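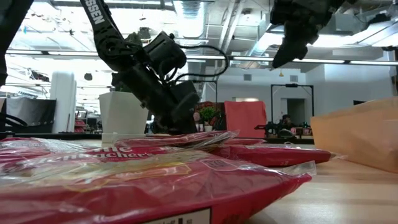 Packing by Arm: My Seven Weeks at Driltgate
Rasha Semaan, Work and Technology project, final report

Why I picked this

I spent last summer packing snack orders by hand, so when our class had to pick a workplace that was bringing in automation, I already had opinions! Driltgate packs mixed snack orders for small shops, and it's been trying out robot arms on the bagging step. Crackers in plastic wrap, paper bags, that kind of thing. I went in 7 times and mostly hung around asking people questions.

What the arms do

The job sounds easy. Pick up a package, put it in a bag, do it again. But a shiny wrapper crinkles, it slides, and it reflects the ceiling lights right back at you (I had trouble telling where one pack ended and the next began, and I have eyes). The team calls its control software Kumau, and people talk about it like a coworker who calls in sick a lot.

I kept a tally on one visit. Out of 133 picks, 100 went through with no help from a person. The rest needed somebody to nudge a pack or start the pick over. A good hand packer there does 700 in a shift, so the arms have a way to go.

What changed for people

This was the part I cared about. The packers I talked to still pack, but now they also set out the goods, watch the arms and write down what went wrong. One woman told me her wrists feel better and her head feels worse. She used to chat all day and now she has to pay attention to a machine. Another packer loved it and had already asked to learn the programming side.

Pay hasn't moved, though, and that came up in pretty much every conversation. Hauksdóttir, the shift lead, said new job titles are supposed to come in March. Some of the packers believe that and some really don't.

What I'd do differently

I'd talk to the night shift, for one thing. I only ever saw days, and I heard nights has its own way of stacking the packs that the arms like better. I also should have run my tally more than once, with different products. Orov, the other site, does mostly cans, and I'd love to compare the two if I get to do a follow-up.

My tally sheet and interview notes are in the class folder.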